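Table Clearing and Plastic Tableware: Frequently Asked Questions

Talavera shared dining room. Maintained by Bhavana Salian. Last revised Nov 20, 2018.

Which items does this page cover?
Plastic plates and bowls, table cloths and wipes, and the oak-coloured tables with black metal frames. Glassware and cutlery are dealt with on a separate page.

In what order should a table be cleared?
Scrape food waste into the caddy first. Remove bowls, then plates, then wipe the top. Plates left for last may stay on the table until the bowls have gone.

May bowls be put on the floor while a table is being cleared?
Only if they are going straight to the wash. A bowl that has stood on the floor must not be stacked with clean ones.
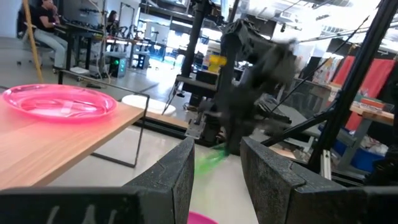
Translucent plates need a soft cloth. Scouring pads leave fine scratches which hold grease and dull the surface. Pink and red plastics also show limescale sooner than white, and should be dried by hand.

What temperature is suitable for washing?
Use the middle programme. The hot programme can warp shallow plates, after which they rock on a flat surface. Warped plates should be handed to Rodel Belmonte for replacement.

How are the wooden tops cleaned?
Wipe along the grain with a well-wrung cloth and dry at once. Do not leave wet plates standing on the wood, as the raised base traps water and marks the finish. The metal frames may be wiped with the same cloth afterwards.

How often are cloths changed?
After 2 tables, or sooner if soiled. Used cloths go in the lidded bin by the sink.

How many pieces are in stock?
The May count gave 1,074 plates and bowls across all cupboards.

Who should be told about a loose table leg?
Alfredo Marquez. Leave the table clear until it has been tightened.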